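Subject: Re: [floor-talk] what happens to the kit packers?

Hauwa Olaniyan wrote:

> So Motovska wants the arms on toiletry kits by March. Does anyone know what that means for the 14 of us on the late shift? Femi heard we'd all be moved to returns.

Hi Hauwa, hi all,

I asked Uchenna straight out and she says no one's going to returns — at least not this spring. What changes is the day itself. Five of us now spend the morning on the hand grippers, doing toothbrush-in-cup and toothpaste over and over, and the arms are meant to learn from that. We did 350 runs last week!

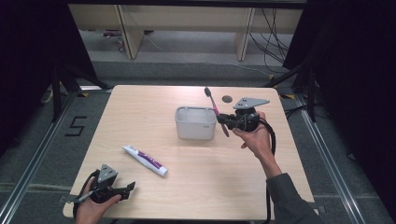 My wrists are sore, I'll admit, and I miss chatting across the belt (you have to keep your eyes on your hands the whole time). But it's the same hourly rate, and Tươi got them to agree to a break every hour.

What I still can't get an answer on is the bonus. It's tied to kits packed, and practice runs don't count as kits. Could you bring that up with Uchenna too? She listens better when it's two of us.

Sorin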